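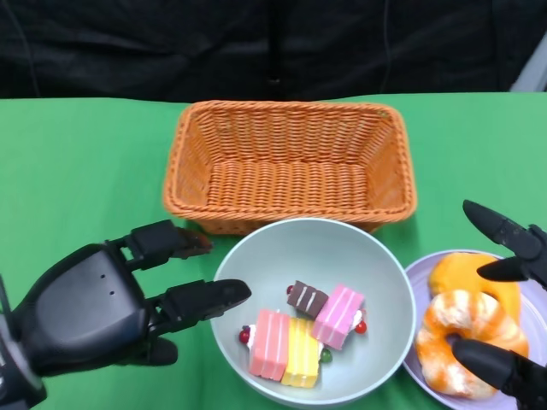
Besuch bei Plukton in Perkdale

Am 22.05.2023 hatte Plukton zum Tag der offenen Tür geladen. Der Betrieb stellt Spiellebensmittel für Kindergärten und Kaufläden her, und weil wir für unsere Einrichtung ohnehin neue Sachen für die Puppenküche brauchten, bin ich hingefahren. Vom Bahnhof Perkdale geht man eine Viertelstunde, zuletzt durch ein Gewerbegebiet ohne Gehweg.

Die Führung machte Vasanthi Marikar, zuständig für die Muster. Im Lager liegen 3.704 Artikelnummern, darunter viele Farbvarianten desselben Teils. Backwaren verkaufen sich am besten, dann kommt Obst. Gemüse geht schlecht – außer Möhren.

Am längsten standen wir bei den Kuchen. Die Stücke haben helle Streifen als Cremeschichten, es gibt sie in Lachsrosa, Hellrosa, Blassgelb und Schokobraun. Bei manchen sitzt eine kleine rote Kugel als Kirsche darauf. Ich habe gefragt, wie fest die hält. Antwort: Sie wird auf Zug geprüft, und Teile, bei denen sie sich löst, kommen nicht in den Verkauf. Für Kinder unter 3 Jahren ist die Serie trotzdem nicht freigegeben. Das steht auch im Katalog, allerdings recht klein.

Die Muster lagen auf einem grünen Tischtuch, die Kuchenstücke in einer blaugrauen Schale, Brötchen auf einem lavendelfarbenen Teller. Ein geflochtener Korb in Orange stand leer dahinter. Auf Grün kommen die Farben gut heraus, bei uns auf dem hellen Teppich wird das blasse Gelb vermutlich eher untergehen. Die Kuchen werden einzeln verkauft, Schalen und Körbe muss man extra bestellen.

In die Halle selbst durften wir nur bis zur gelben Linie. Man sieht die Packplätze und hört die Maschinen dahinter. An einem guten Tag gehen fast 2.000 Teile hinaus, die meisten an den Großhändler Stotivton.

Bríd Nic Aodha vom Verkauf hat mir die Staffelpreise erklärt. Rabatt gibt es ab 200 Teilen, so viel brauchen wir nicht. Wir könnten uns aber mit der Kita Kvaran zusammentun, die im Juli ohnehin bestellen will.

Kaffee gab es im Vorraum, echten Kuchen auch. Parkplätze sind knapp, wer mit dem Auto kommt, sollte vor zehn Uhr da sein. Den Katalog habe ich ins Büro gelegt, die Seiten mit den Backwaren sind markiert.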